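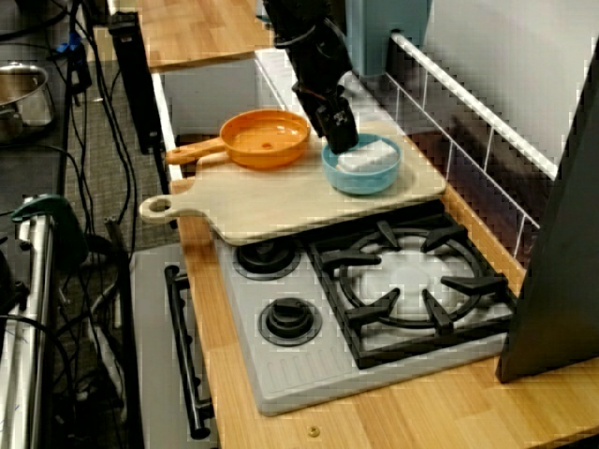
Play kitchen

A play kitchen, or toy kitchen, is a child-height model of a domestic kitchen used in pretend play. It normally combines a countertop, a stovetop, a sink and storage in one freestanding unit. Play kitchens are found in homes, preschools, waiting rooms and children's museums.

Construction

Countertops are made of solid wood, veneered board or molded plastic. Butcher-block styling, in which strips of light wood are visible on the surface, is common on wooden units. Screws may be left exposed or covered with caps. The stovetop is often a separate plastic insert let into the counter. Its grate may be printed, molded in relief or supplied as a separate part. A backsplash with a grid pattern stands in for ceramic tile on many models.

Burners on a single stovetop can differ in size and form. One layout has a large black grate with radiating prongs on the right and smaller round black fittings on the left, with a grooved front edge. Working features such as lights and sound are optional. The Elmont 2000, a design credited to Iona Swanson, has neither and is sold flat-packed in 5 panels.

Sink and faucet

The sink is usually a shallow basin without a drain connection. The faucet is a fixed or swiveling part with a curved spout, in silver or white. Most are not plumbed. The Jedo range offers a pump version that recirculates water from a tank under the counter.
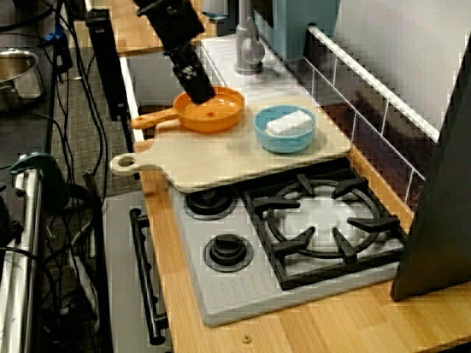 Accessories

Cookware and utensils are sold separately or in sets. Frying pans are generally one-piece plastic moldings in a single bright color, with a long handle. Bowls are made in matching or contrasting plastic. Cutting boards are often wooden even where the rest of the set is plastic; the paddle type has a rounded handle with a hole for hanging. Flastel set 3638 contains 2 pans, a bowl and a board. Full-size household items, including metal pots and sponges, are also used.

Care

Plastic accessories are washed by hand in warm soapy water. Wooden boards are wiped and dried upright. Thomas replacement grates fit stovetops with a round recess only.

See also: Dollhouse; Play food; Pretend play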